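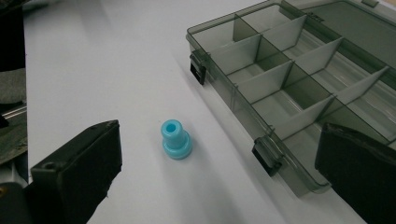

Small Parts, Sorted: the Gallery

Welcome to the parts table at Namau, and thank you for stopping by! I have been meaning to put up this page since February, when Rajitha Bandara and I started going through the drawers at the back of the workshop and found out just how many little plastic odds and ends a place like ours can collect (a great many, and most of them in the wrong drawer). We cleared off the white table and began giving everything a proper home, one piece at a time, and I have enjoyed it far more than I expected to.

The light blue one with the hole down through the top
A little stepped cylinder, narrow above and wider at the base, standing up on its own flared ring beside the open organizer. I have a soft spot for this color, a real summer-sky blue with a bit of shine to it, and it looks very handsome against all that white.

The smoky organizer behind it
See-through gray plastic with thin dividers making rows of small rectangular cells. I do love a box you can look straight through, and you can even see the tabletop faintly through the floor of this one.

A few words about how we sort, as Kamrul Paul wrote to ask after the last page went up. We go by shape first and size second, and color only comes into it when two pieces are otherwise the same. Janaka Khan wanted color first, and I will admit the drawers would be prettier her way, but when you need a spacer you go looking for a spacer, whatever shade it happens to be. Anything with a hole goes with the other things with holes. Long, thin pieces have their own tray near the window, and the springs live in a jar until we can agree on something better.

The spare pieces from the old Bima kits are the slowest part of the job. There were 400 in a single carton, all mixed together with rubber bands and a good deal of pencil dust, and Mizanur Mollah has been working his way through them over his lunch with a cup of tea and the radio on. He has set aside 12 that don't match anything we own. If you ever built one of those kits and still have the instruction sheet, even a torn one, please bring it along and we will gladly make a copy and hand yours right back.

Labels are next. Jahangir Haque has offered to letter them by hand, and his printing is much neater than mine, so I said yes before he could change his mind!

Page last updated 26th March.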